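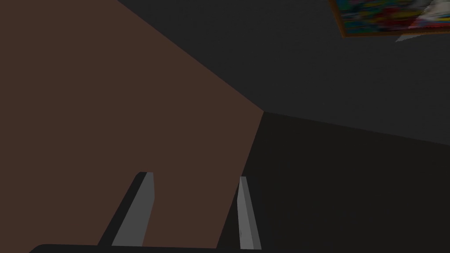
Tenants of Ustolach may repaint the interior walls of their home without written consent, provided the colour is taken from the Pruvine card and the work follows the steps set out on this page. Ceilings, front doors and window frames are excluded.

## Before you start

Report any damp patch, crack or loose plaster to the Swai repairs desk and wait for it to be inspected. Paint applied over a reported fault may have to be removed at the tenant's expense.

You will need:

- sugar soap and a sponge
- filler and a filling knife
- fine sandpaper
- low-tack masking tape
- dust sheets
- a roller, a tray and a 50 mm brush

Rooms must be kept at 9 °C or above while the paint is drying.

## Preparing the wall

1. Move furniture to the centre of the room and cover it.
2. Switch off the electricity at the consumer unit before loosening any socket or switch plate. Plates must not be removed altogether.
3. Wash the wall from the bottom upwards, rinse with clean water and leave it to dry overnight.
4. Fill holes and dents slightly proud of the surface. Sand them flat once hard.
5. Run tape along the skirting board and the ceiling line, pressing down the edge with a dry cloth.

New plaster must first receive a mist coat. Add one part water to four parts matt emulsion and stir well.

## Painting

Cut in along corners and edges with the brush, one wall at a time. Load the roller evenly and work in sections a metre wide, keeping a wet edge. Finish each section with light strokes in one direction.

Leave four hours between coats. Dark shades, including Pruvine 131, normally require a third coat.

Remove the tape while the final coat is still slightly soft, pulling it back on itself at a low angle.

## Disposal

Liquid paint must not be poured into sinks or drains. Part-used tins may be taken to the Hivora store, which accepts up to 20 litres per household each year. Empty metal tins should be left open until dry and then placed with household metals.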